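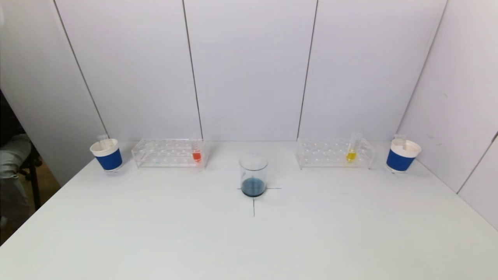

Senior Pet Matching Program: Progress Report to the Prastora Fund

October 2023

What a half year this has been! When your grant came through in May, we had a shelter full of older dogs and cats and a website that buried them on the last page. Now they come first, and people are reading their stories.

Adoptions

The program has placed 45 senior animals since the grant began, 19 of them cats. Several had been at the Getside shelter longer than anyone on the front desk. Our bonded beagles went home together to a family out past Tekleab, who drove in to meet one dog and left with both (we had hoped, and we had packed both blankets just in case). Only 2 animals have come back to us, and one of those has already been placed again.

Foster homes

This is the part we are happiest about. Older animals settle so much better on a couch than in a kennel, and the notes foster families send in have made our listings far more useful. We now know who is fine with stairs, who snores, and who will steal toast. The Vidstead foster group started slowly over the summer but picked up well once we moved the orientation to evenings.

Vet care

Dental work is still the biggest cost. Nearly every dog over ten needs some, and we spent that part of the budget faster than planned. We moved money over from printing to cover it, as we agreed with your office. Bloodwork before adoption is now routine for all seniors, and adopters get a copy of the results along with the medication schedule.

Outreach

We mailed 300 adoption guides to clinics, libraries and feed stores. The one-page version went over much better than the booklet - we will drop the booklet. The open house in Vidstead was noisy and wonderful, and we would love to do another in the spring.

Still to do

The follow-up calls are behind. We also need a second quiet room at Getside for cats who can't cope with the main ward, and a quote for the partition is on its way. We will send it with the budget sheet.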